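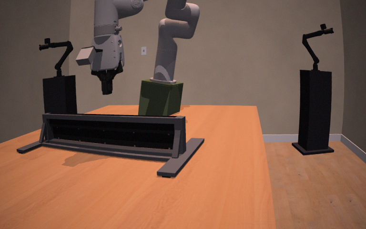
Grevo Workshop, Julonville
Progress report to the Mahlangu Fund
Review of the Zaner rehearsal kit, second period, to the end of November

Summary

The grant pays for us to find out whether a small workshop can use Zaner, a simulation kit sold by subscription, to rehearse cable handling before buying an arm to do it with. We said we would have a firm opinion by the end of the second period. We have several, and they are in the process of agreeing with each other.

The work is on schedule apart from the part that is late, which is described under Delays. Spending is within the budget. Nothing has been broken, a benefit of simulation that the sales material mentions on every page and that we have come to value more than we expected to.

What the kit is

For any trustee joining at this point: Zaner supplies a ready-made room, a choice of arms and grippers, a library of furniture and fittings, and a bendy-objects module, charged separately, that handles cables. You put together a cell from these, tell the arm what to do, and run it as many times as your patience and your electricity bill will stand. Results come back as a log and a replay.

We took the standard room. It has a better finished floor than our own. We then added a table, an arm and a rack modelled on the kind we use for storing test leads, which is the job we would most like to stop doing by hand. At present the leads live on the rack for as long as it takes someone to be in a hurry.

Work done this period

The task has been the same throughout. The arm is to pick up a cable by the end away from its plug, carry it to the rack and leave it on a hook. A run counts as finished if the cable is still on the hook when the clock stops. It does not have to look tidy. We agreed this early, having looked at how we do it ourselves.

We made 3048 runs and 2265 of them finished. The first period's figure was lower, but it was also gathered with a rack whose hooks had been imported at the wrong angle, so we would ask the Fund not to draw a line between the two and admire the slope. The failures divide into the following kinds, commonest first:

Cable slides off the tip of the hook after release.
Gripper closes on table, or on air, with every sign of confidence.
Plug end catches on the rack on the way up.
Arm reports that the position cannot be reached and stops, like a sensible employee.
Cable passes through the rack as though neither had been introduced.

The last kind is a fault in the kit. We reported it and were told to raise the contact setting. Raising it cured the fault and made each run slower, so that a batch we used to start before lunch is now started before going home. The documentation describes this setting as optional. We would describe it as the product. 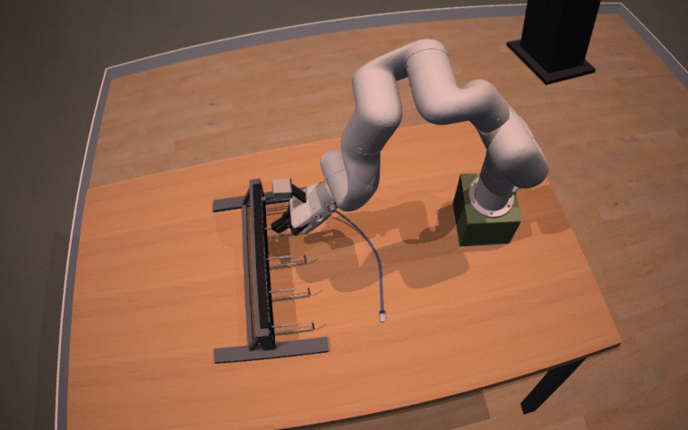 The rack cell in Zaner: gripper beside the rack, blue cable looping down to its plug on the table.

Much of the period went on the cable. Its stiffness is set by a single number with no units, and the guidance is to "adjust until natural". We spent a fortnight adjusting. Too low and the thing behaves like wet string; too high and it holds its shape in the air like a coat hanger. We settled on a value by hanging one of our own leads over a broom handle and comparing the droop, a method we have written up properly and given a longer name.

Changing the approach made more difference than changing the cable. We had been bringing the gripper down from over the hook, which is how a person would do it if the person had no elbows to worry about. Coming in from the side and lowering late got rid of most of the snagging, at the cost of some odd postures higher up the arm. The kit's path planner does not mind odd postures. Our insurers may, if there is ever a real arm, and we have put that on the list for the third period.

Is it worth the money?

Partly. The room and furniture tools are good and were learnt quickly by people who had not used anything of the sort. Replays are clear and easy to share. The licence covers 8 seats, and we have used all of them, one mainly by someone who likes looking at the rack from different directions, but who did spot the hook problem that way.

Against this, the cable module costs as much again as the basic subscription and feels less finished. The logs record that a run failed without much interest in why, so every failure has had to be sorted by watching it. Support replies within the working day and is polite. Some of the replies have answered the question.

We would not yet recommend Zaner to another workshop our size for cable work. For boxes, trays and anything else that keeps its shape, we probably would, and with fewer paragraphs.

Delays

The comparison with a physical arm has slipped. The hire firm could offer us one in October, when our electrics were being redone, or in January. We have taken January. This moves the final report by a month and does not change the cost, as the hire rate was fixed when we booked. The Fund's office has been told by email and has replied with one word, which was "Noted".

Next period

There are 3 pieces of work left. The first is to repeat the whole batch with the rack turned and shifted on the table, as the present position has been the same all along and we suspect the arm of having got used to it. The second is the hired arm, one real rack and a box of real leads. The third is the write-up, including the settings we ended on, so that the next workshop can skip the broom handle.

One request. The budget has an underspend on travel, as the Zaner training day was moved online and consisted of a video. We would like to put this towards a second month of the cable module, so that it is still running while the hired arm is here and the two can be compared side by side. If the Fund is content, a reply before the December break would let us renew without paying the rejoining fee. There is a rejoining fee.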